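Friday again, and my head is still full of cardboard. I promised myself I'd write in this diary before the weekend ate everything, so I'm doing it on the couch with cold tea.

We've been comparing two ways of teaching the Jemmont arms to deal with torn packaging. One is the old policy, trained on whole, tidy boxes (around 2,000 demonstrations, a lot of them mine, my shoulders remember). The other is the same policy plus 43 extra demos on ripped cartons that Asmaa and I recorded back in February. Forty-three! I was sure it wouldn't move the needle.

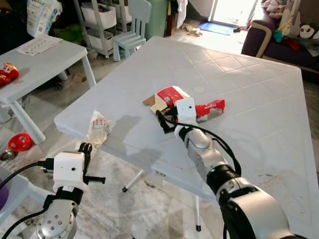 Posted by Shaimaa Ezzat
2022-05-20 | Filed under: Hellstead diary

So, the toothpaste carton. It's in two pieces now, the big torn one and the red bit with the Colgate lettering, and I've gotten weirdly fond of it. A whole box is easy because it has nice straight sides to grab. A half-flattened one has flaps, and the old policy loves to go for a flap, close on it and drag the whole thing across the table. The new one goes in from above and presses the carton down before it tries to close. I never asked for that! Asmaa thinks it picked it up from her demos, because she always pins things down first, and I went back through the recordings tonight and she's right, I hardly ever do it.

On the numbers we're being careful. We did 3 sessions with each policy, same cartons, same starting spots, and the new one came out ahead in all of them, but the gap in the last session was small enough that I don't want to brag yet. Asmaa wants to train once on only her demos and once on only mine. I said fine, as long as we don't put our names on the plot.

Other stuff: the Delaunay scoring script still marks a carton as "held" if it's just stuck to a finger, so I rescored two runs by hand and lost my whole lunch to it. Also need to ask the Hernton people if they'll send their carton list, ours is mostly whatever I had in my recycling.

Monday we split the demos and start training again. Must remember to bring more boxes, and to charge the laptop.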